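Module 2 : tenue du rayon et réassort en officine
Support de cours, janvier 2022
Enseignante : Piyumi Munasinghe. Travaux dirigés : Gorazd Ivanov

2.1 Définitions

On appelle linéaire la longueur de tablette occupée par les produits, tous niveaux confondus. Le facing désigne l'unité de présentation visible de face. Une référence peut occuper un ou plusieurs facings sans que le stock en profondeur varie.

Le balisage regroupe les porte-étiquettes, les étiquettes de prix et les séparateurs. Dans ce cours, une étiquette dont la zone de prix est vide compte comme une anomalie de balisage, même si la désignation est correctement remplie.

Le réassort consiste à ramener le niveau d'une référence à son stock cible. Il se distingue de l'implantation, qui fixe l'emplacement, et du facing de fin de journée, qui ne fait que tirer les produits vers l'avant.

2.2 Contenants et stabilité

Les flacons hauts à bouchon vissé se groupent par référence, étiquette tournée vers l'allée. Leur centre de gravité impose une tablette horizontale et un rebord frontal. Les petits flacons (compte-gouttes, formats voyage) tiennent mal debout sur une tablette nue. On les place dans un bac, ouvert sur le dessus, que l'on sort entier pour le nettoyage.

Les paniers ajourés conviennent aux articles légers ou de forme irrégulière. Ils ne remplacent pas un bac pour les flacons de verre : le fond perforé laisse passer les écoulements vers le niveau inférieur.

Les articles suspendus sur panneau perforé relèvent d'un autre inventaire (voir module 4) et ne sont pas déplacés pendant le réassort.

2.3 Mode opératoire

Ouvrir la fiche de rayon. Pour les exercices, la gondole de l'atelier porte le code 1207.
Traiter les niveaux de haut en bas.
Vider le bac référence par référence, jamais en vrac.
Contrôler la date de péremption et le numéro de lot de chaque flacon. Tout produit à moins de 30 jours de l'échéance est retiré et inscrit sur la fiche.
Essuyer le fond du bac et le rebord de la tablette.
Remettre les échéances les plus courtes devant, les nouvelles unités derrière.
Vérifier la concordance entre produit, désignation et prix.

Le travail à deux mains est la règle pour les bacs. Une main maintient les flacons voisins, l'autre prélève. Les tablettes basses se traitent accroupi ou assis sur un tabouret, le buste face au meuble.

2.4 Étiquettes manuscrites

Elles sont admises à titre provisoire. Le prix est écrit au marqueur noir, en chiffres seuls, dans la zone prévue. La désignation reste lisible à distance de lecture normale. Une étiquette sans prix est complétée avant la fin du réassort ou retournée si le prix n'est pas connu. Les flèches imprimées indiquent un sens de lecture : vérifier que la flèche désigne bien le niveau concerné.

2.5 Barème du TD

Rotation des échéances : 30 points. Balisage : 30 points. Rangement des bacs et propreté : 20 points. Total : 80 points. La fiche de rayon non rendue entraîne la note zéro pour la partie rotation.

Lecture préalable : chapitre « Petits contenants » du polycopié Trungate.

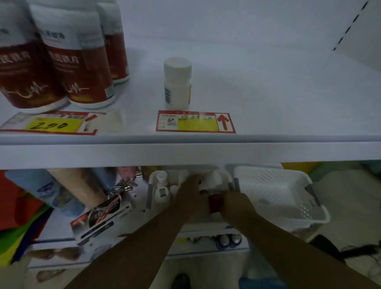

Kaede Oshima : pour le point 2.3, je propose de contrôler les étiquettes avant de vider les bacs. Dans l'ordre actuel, on découvre un prix manquant une fois tout remis en place, et il faut ressortir la fiche. Est-ce que le barème changerait si on inverse les deux étapes ?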